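Every town should keep its oddballs, and I mean keep them in writing! When I was small in Bloxham there was a man on the 293 bus who conducted the engine with a knitting needle, and the whole top deck hummed along for him. Sixty years on, people still do the hum.

No plaque mentions him. We get mayors and mill owners, fine, but I'd swap four of them for one good page on the needle man (he bowed at every stop, even the empty ones).
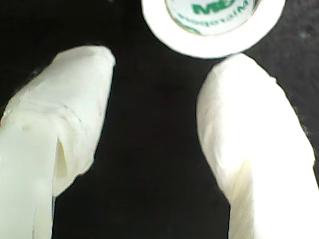
Ornella Caputo thinks I've got the bus wrong and that he only ever rode on market days, always downstairs. Wonderful! Write that down too.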